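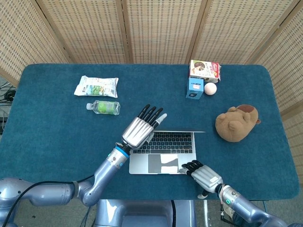

Laptop open on the teal table, folding screen behind.

June, just after 2

Spent the morning sorting out the corner. The woven screen came from Lavow and cost 151, more than I meant to pay, but it hides the shelves and cuts the glare from the window. I turned the ends in a little so it stays up by itself.

The teal covering on the table is staying. It takes a while to get crumbs out of it but the laptop doesn't slide about. There's a bit of white paper on the trackpad, cut in steps, a sort of T. I want to try a few more shapes before I settle on one.

Rutilio Meléndez rang at lunch about the Tindel shelves. He can do them for about 40 less if I collect. Said I'd let him know.

Still to do: wipe the keyboard, find the long extension lead, answer Leinonen. Inbox stands at 3,902 and I'm not starting on that today. Soup for tea.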